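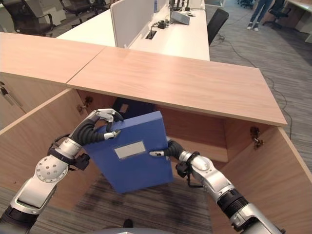
Kalkidan Alemneh writes that she has kept every appliance manual since her first apartment and would like permission to stop. Granted, Kalkidan. The toaster's went out of date the moment you found the slot.

Paper is the only houseguest that never asks when dinner is. My own pile came to 402 sheets last January, and I needed almost 20 of them. A few habits have kept it down.

Open the mail standing up, next to the recycling. Sit down with it and you'll start reading the window replacement offers.

Label a file before you put anything in it. "Misc" is not a label. Neither is "Important," which in my house held a pizza menu and one mitten.

Write the year on the spine in pencil. You'll be erasing it.

Receipts on shiny paper fade, so copy the ones with a warranty attached and staple the copy to the warranty. My dishwasher's receipt went blank well before the dishwasher quit.

Don't fill a file to bursting. If the lid needs your knee, start another one.

Keep birth certificates, deeds and the like apart from the bills, and tell somebody else in the house where they live. Mine were "somewhere safe" for two years.

Bheki Baloyi asks about greeting cards. Keep the ones with actual handwriting in them. A signature under a printed poem doesn't count, even from your mother.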